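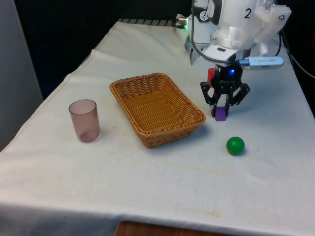

Minutes of the Bellamy Hall Summer Fair planning meeting, 23 May 2018

Taken by me again, as my handwriting is apparently the least bad. I've typed them up this time so you can all read them!

1. Who came
Howard Ackroyd in the chair, the two Prindlow sisters, Pat, Joyce, Tom from the allotments and me. Apologies from Denise, who has her grandson this week.

2. Last time's minutes
Agreed, apart from Tom wanting it written down that he never offered to do the car park. So it's written down.

3. The children's table
We spent far too long on this one but it was the most fun. The idea is ball in the basket, with the wicker basket, the green ball and the pinky see-through cup. Joyce likes the basket set at a slant as we had it, and I do too, though Howard thinks straight on would be fairer to the little ones. We left it slanted.

Pat asked what the cup was for. I'd thought it would hold the money, but Joyce would like a second go at it, so if you miss the basket you can try for the cup. Tom said it would tip over. Agreed to put some pebbles in the bottom and see (Tom to bring pebbles).

We need more balls. One small green one won't last the afternoon, and I can see it rolling under the tea urn within five minutes. Pat will look in the box under her stairs.

4. The cloth
The white cloth has yellowish marks on it, with a brownish one near the front, just where everybody will be standing. I said I'd take it home and soak it overnight. Joyce swears by bicarb and Howard swears by turning it round so the mark is at the back, and I may well end up doing both. It wants ironing too, it was all ridges at the far side. It does hang nicely over the front edge though, so we'll stick with that one and leave the paper roll for the cake stall.

5. Money
Howard read out the balance, £347. The hire of the Wurnanberg tea urn comes out of that at £52, and there was some grumbling, but we do need it. Children's table to be 40p a go. Joyce thought that was steep, put to a show of hands and carried.

6. Raffle
The Zurkum hamper is promised again, thank you to whoever wrote the nice letter. 315 tickets left over from last year and they're perfectly good, so no new ones to be printed.

7. Any other business
Tom would still like a plant stall. Yes, Tom, you can have a plant stall. The Prindlow sisters asked if the side door could be oiled and Howard will do it.

Next meeting in September to go over how it all went, same room, and it's Pat's turn to bring biscuits.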